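The Corner Table Gallery

Sunday, October 21, 2018

Hi again! A few of you asked what became of the little table by the bed after I moved everything around at Flundcombe, so I'm finally putting it up. It has had a lot of lives (desk, sewing spot, dumping ground for mail) and right now it's mostly a place for things I like looking at and things I need to grab in a hurry. Ntombi Visser says it's the only part of my room with a personality, which I'm choosing to take as a compliment.

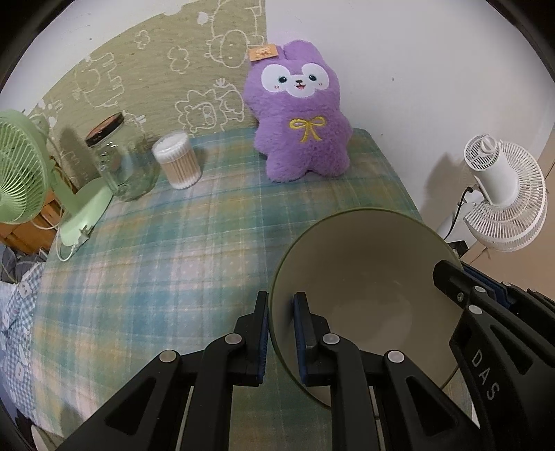

Purple plush in the corner, tag still on, bow on the chest. Cotton swabs and the big glass jar next door.

The plaid cloth is my favorite part, and I went back and forth forever between this one and a plain gray! The blues and greens won because they go with the fan, and the yellow picks up the bow, though I only noticed that later. I keep going back and forth on the jar too. Buttons? Hard candy? Themba Botha voted for coins, but then I'd never be able to lift it.

Next up is the shelf over by the door, which still has 4 boxes in front of it and a lamp I need to rewire. I'll add those pictures to this page when it's fit to be seen. If you have ideas for the jar, leave them in the guest book, I read every one.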